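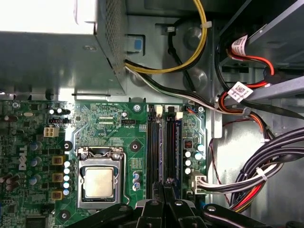 4.3. Lo que salió mal en la extracción de memoria

Aquí confieso que me equivoqué de sospechoso. Cuando el brazo de Bresholm empezó a pararse a mitad de la bajada, yo le eché la culpa a la cámara y perdí una tarde entera recalibrándola (¡con lo que me gusta recalibrar!). Fue Grímur Eskildsen quien se puso a leer los registros de par y vio que la parada de seguridad saltaba siempre en el mismo tramo, los últimos 20 mm antes de las ranuras. De 1000 bajadas, 7 terminaron en parada y las demás llegaron a su cota.

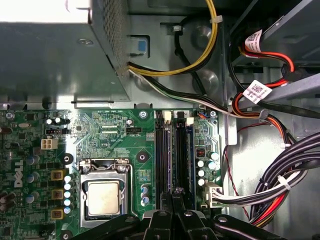 Figura 3. Pinza sobre la placa base Dell, con los dedos justo por debajo de las ranuras de memoria.

El planificador Zornimano trata la caja como un volumen rígido, y los cables no lo son - ni lo serán nunca. Un mazo que roza un eslabón mete un par lateral pequeño, el filtro lo acumula y, pasados 10 ciclos de control, el umbral salta. Bajar la sensibilidad habría sido lo fácil, pero me negué: ese mismo umbral es el que protege la placa. 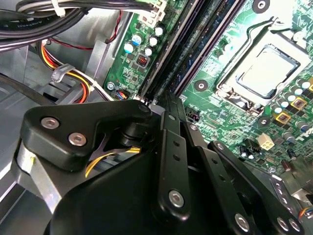
El modelo de contacto de Herath supone que solo tocan las puntas de los dedos, y ahí estaba nuestro agujero. Los eslabones también ocupan sitio, y mucho: en esta postura la barra larga vertical tapa el final de las dos ranuras, y a la izquierda quedan los cables de alimentación naranjas, amarillos y blancos, sujetos al chasis con un clip de plástico transparente. Ahora metemos la pinza completa en el mapa de colisiones y damos a cada mazo un margen propio. Con el conjunto Dilosis todavía no lo hemos probado; queda para diciembre.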